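Household Materials 839
Unit four: Mixed materials on one surface
Jernton Evening School

Read this before the practical. You will need a soft cloth, a bowl of lukewarm water, mild dish soap and a pencil. The practical takes 60 minutes, and the first 30 are for looking and writing only. Cleaning comes later.

Soft drinkware next to metal

Most of you know silicone from baking mats and spatulas. It is also used for drinkware, usually for picnics, boats and homes with small children. A silicone wine glass keeps the familiar parts, which are foot, stem and bowl, but the stem has to be thicker than it would be in real glass or the bowl would sag when full. A matte silicone surface picks up lint and grease. It does not scratch the things beside it, and this makes it a reasonable neighbor for polished chrome. A lime-green silicone glass with a short, thick stem is a good example for the shape questions on your sheet.

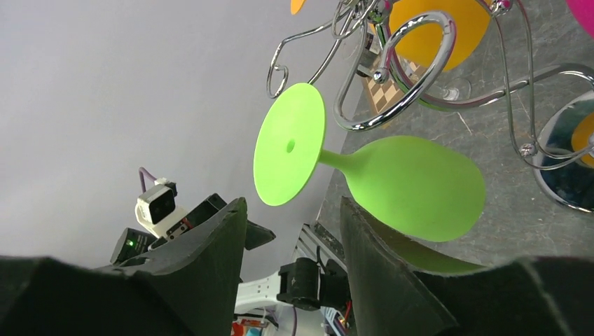
One comment on the September version of this handout was that silicone keeps the taste of dish soap, and that the cleaning section ought to say so. The point is fair. Silicone can hold on to perfume from detergents, so use an unscented soap and rinse twice. If a smell stays, leave the piece in plain water overnight and let it air-dry. Do not use bleach.

Curled wire and other chrome

Chrome plating is thin and hard. The flat areas are easy. The trouble is in tight curls, at bolts and behind small knobs, where dust collects and a folded cloth will not reach. Use a cotton swab or a strip of cloth pulled through the loop. Dry it at once, as drops leave marks on a mirror finish.

Painted or glossy colored parts attached to chrome should be cleaned first and the metal last. Otherwise you will wipe the metal two times.

Lamps count as mixed objects too. On a lamp with a chrome base and a colored shade, record the two separately. Unplug any lamp before you clean it, and let it cool. A mirror finish shows whatever color is near it, so look from a second angle before you write down a stain. Magenta on a chrome base may be only a reflection. Check the surface next to the base for crumbs before you slide anything across it.
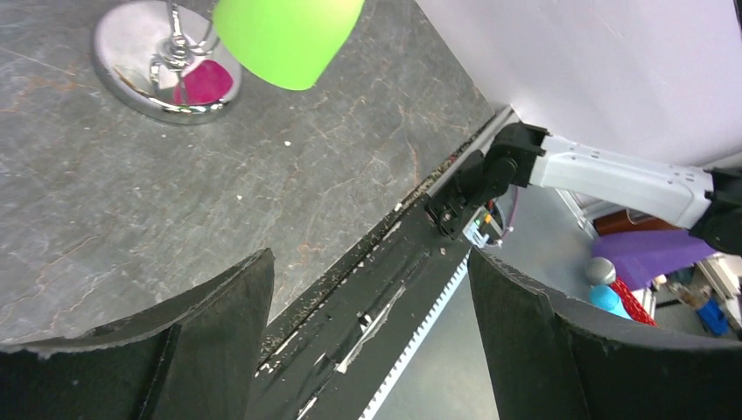 Stone and stone-look tops

Students often write "granite" or "slate" on the sheet with no basis. Write "stone-look" unless you have turned up a label or an unfinished edge that settles it. Rustico and Akura, the two sample sets in the cupboard, are labeled on the back. The Stojanovska set is not, so leave the material line blank for those.

Clean a stone-look top with soap and water only. Vinegar damages some real stone, and you may not know what you have. Lift objects off; do not push them.
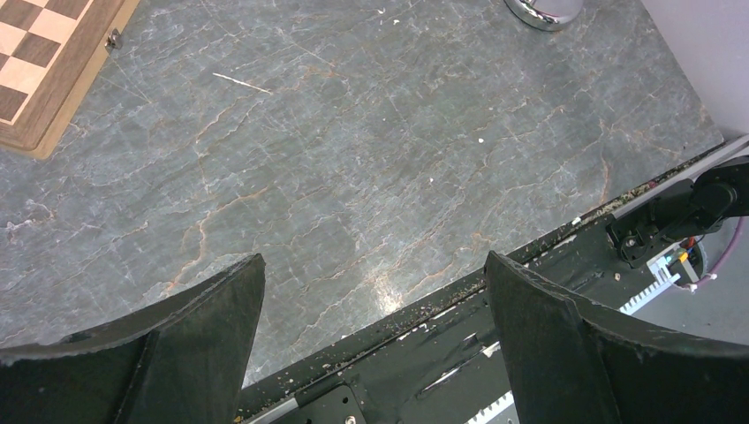

Pattern and dirt are easy to mix up, and this is where most marks were lost last term. A vein has a course. It bends, narrows and runs on into other veins, and a damp cloth does not change it. Dirt sits on top. Start with the loose material, which on a gray top shows as pale specks, and then decide about the orange and brown. On a gray top with rusty streaks like this one, draw the long orange-beige vein on your sheet before you touch anything. You can then compare after cleaning. Move the wooden chessboard box by hand and keep water away from it, especially near the metal clasp and the thin inlay line around the squares. Wood gets a dry cloth in this unit. Oils and waxes are covered in the next one.

For your sheet

1. List each object and each material you are sure of. Put a question mark beside the rest.
2. Mark places where two materials meet.
3. Write the order of cleaning you would use.
4. Note one thing you took for dirt at first, and what you decided about it.

Hand the sheet in with your name on the back. Late sheets go in the tray by the supply cupboard.

Last updated: April 2024
© Jernton Evening School | Contact the course office | Back to top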